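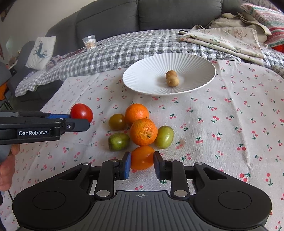

Tomato and oranges on cherry-print tablecloth. See Section C.

OSIER MARKET HALL
Food Safety and Premises Inspection Checklist
Date of inspection: 2022-07-01
Checklist reference: 538
Type of inspection: Routine, announced
Areas covered: Sales floor, preparation room, cold storage, receiving dock, public restrooms

Key: S = Satisfactory. N = Needs attention. U = Unsatisfactory, correction required before next trading day. N/A = Not applicable.

SECTION A. RECEIVING AND STORAGE

A1. Deliveries checked on arrival and logged. S
A2. Delivery log complete for the past month. N
Comment: Seven entries carry no temperature reading. All seven relate to Prodora deliveries received before the hall opened. Staff on the early shift are to be shown where the dock thermometer is kept.
A3. Walk-in cooler at 41°F or below. S
Comment: 38°F at the door, 37°F at the rear wall.
A4. Door gaskets clean and intact. N
Comment: Lower gasket on cooler 2 is split at the hinge side. Hoxha Refrigeration has quoted for replacement. The quote was on file at the time of inspection but had not been approved.
A5. Stored goods at least 6 inches off the floor. S
A6. Raw meat stored below ready-to-eat food. S
A7. Chemicals stored apart from food. U
Comment: One spray bottle of surface sanitizer was found on the dry goods shelf, without a label. Removed during the inspection.

SECTION B. PREPARATION ROOM

B1. Handwashing sink accessible and stocked. S
B2. Hot water at the handwashing sink. S
B3. Sanitizer solution within the range stated on the product label. S
Comment: Test strip read 206 ppm.
B4. Cutting boards in good condition. N
Comment: The large green board is deeply scored on both faces and should be discarded. The spare held in the dry store is acceptable.
B5. Slicer guard fitted, blade clean. S
B6. Staff wearing hair restraints. S
B7. Waste bins lined and covered. S

SECTION C. FRUIT AND VEGETABLE DISPLAY

C1. Whole produce in sound condition. S
C2. Cut fruit covered and held cold. S
C3. Table coverings clean and changed on schedule. N
Comment: The change schedule posted at the Volomby counter has not been initialed for the past week. Fabric coverings are permitted under whole, uncut produce only. Sample trays must stand on a surface that can be wiped down.
C4. Coverings do not hang into walkways. S
C5. Country of origin signs in place. N
Comment: Missing for citrus on the center aisle. Replacement cards were being printed.

SECTION D. PREMISES AND FIRE SAFETY

D1. Exits clear and unlocked during trading. S
D2. Exit signs lit. S
D3. Extinguishers in place and tagged. S
D4. Posted occupancy limit displayed. S
Comment: Limit is 150. The sign at the east door is faded and should be reprinted.
D5. Floors free of trip hazards. N
Comment: Matting at the dock door curls at one corner.
D6. Extension cords not used as permanent wiring. U
Comment: One cord runs behind the flower stall to the card reader. To be removed and the reader moved to the wall outlet.
D7. Pest control records current. S
D8. First aid kit complete. N
Comment: No burn dressings.
D9. Basement sprinkler valve. N/A

SECTION E. FOLLOW-UP

Items A7 and D6: correct before the next trading day. Written confirmation is to be sent to the hall office.
Items A4, B4 and D8: correct within 14 days.
All other items marked N: to be reviewed at the August inspection.
The operator must keep a copy of this checklist on the premises and make it available on request.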